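Taller Kutham > Incidencias > Pinzas manuales > 414

Domingo, 5 de mayo de 2024
Registrado por: taller, banco 4

Asunto: la pinza derecha pierde agarre en tejido grueso con apertura intermedia

Estado: abierta, en seguimiento

Equipo afectado: par de pinzas manuales Yupanqui, montaje propio, piezas impresas en negro. Placa de control Geten en las dos. Firmware sin cambios desde noviembre.

Síntoma. Al sujetar una bayeta de microfibra por los dos lados y levantarla, la mordaza derecha cede un poco y la tela resbala hacia abajo. Con cartón y con piezas rígidas no se reproduce. Tampoco con la pinza izquierda sola. El registro marca una apertura que no corresponde a la medida con calibre: a mordaza cerrada devuelve 4 cuentas en lugar de 0, y a media carrera el error crece.

Reproducción. Bayeta amarilla con ribete negro colocada sobre un objeto con forma de caja, en el centro del tablero. Se aproxima una pinza por cada lado, se presiona y se levanta en vertical.
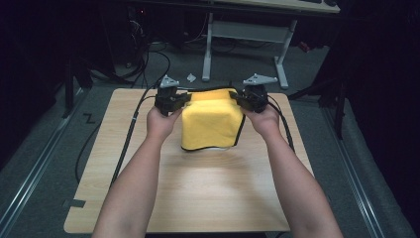

El fallo aparece con más frecuencia si el operador gira la muñeca derecha hacia fuera antes de cerrar. De ahí la primera hipótesis, tirón del cable sobre el conector. Se fijó el cable al antebrazo con velcro y se repitió la serie. Sin diferencia apreciable. Hipótesis descartada.

Segunda hipótesis: juego en las articulaciones. Los brazos llevan casquillos insertados en el plástico y el alojamiento de la pinza derecha se repasó a mano en su día, después de una impresión con el diámetro corto. Comprobaciones hechas:

- Casquillos del lado derecho: uno gira con el brazo. Pegado con adhesivo anaeróbico, 24 h de curado.
- Tornillos de las almohadillas: apretados, sin holgura.
- Paralelismo de las mordazas: correcto en vacío. Bajo carga no se ha podido medir con los medios del taller.

Tras el pegado, nueva serie con la misma bayeta, esta vez levantando deprisa.

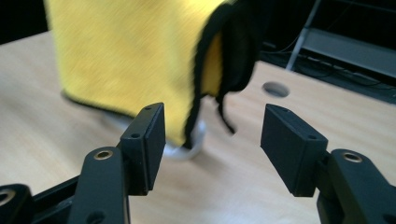
Mejora parcial. El resbalón ya no aparece al principio del levantamiento, pero sigue presente cuando la tela queda doblada y el ribete entra entre las almohadillas. La lectura a mordaza cerrada baja de 4 a 1. La deriva a media carrera se mantiene.

Tercera hipótesis: calibración del codificador. La tabla de la pinza derecha se generó antes de cambiar las almohadillas y no se rehízo. Valor guardado para apertura máxima: 349. Valor leído hoy en el tope mecánico: 414. La pinza izquierda coincide con su tabla. Se recalibra la derecha con el utilitario de Zerstead, 100 ciclos de apertura y cierre sin carga, y se guarda copia de la tabla anterior en la carpeta del ticket.

Resultado después de recalibrar: lectura 0 a mordaza cerrada. Error a media carrera dentro de lo que da el calibre. Prueba de sujeción con la bayeta recogida entre las mordazas y la otra pinza en la esquina opuesta.
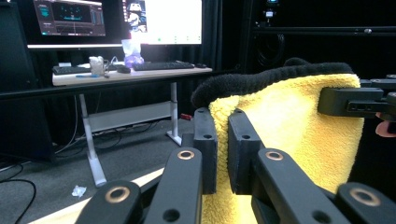

Felpa amarilla pinzada entre las dos mordazas; el ribete negro pasa por arriba.

Pendiente:

1. Repetir la serie completa con la bayeta húmeda.
2. Imprimir de nuevo el brazo derecho con el alojamiento a medida. El adhesivo es provisional.
3. Añadir a la hoja de montaje la recalibración obligatoria tras cambiar almohadillas.
4. Revisar si el aviso de tabla caducada se puede activar en la placa Geten.

No cerrar hasta completar los puntos 1 y 2. Prioridad media.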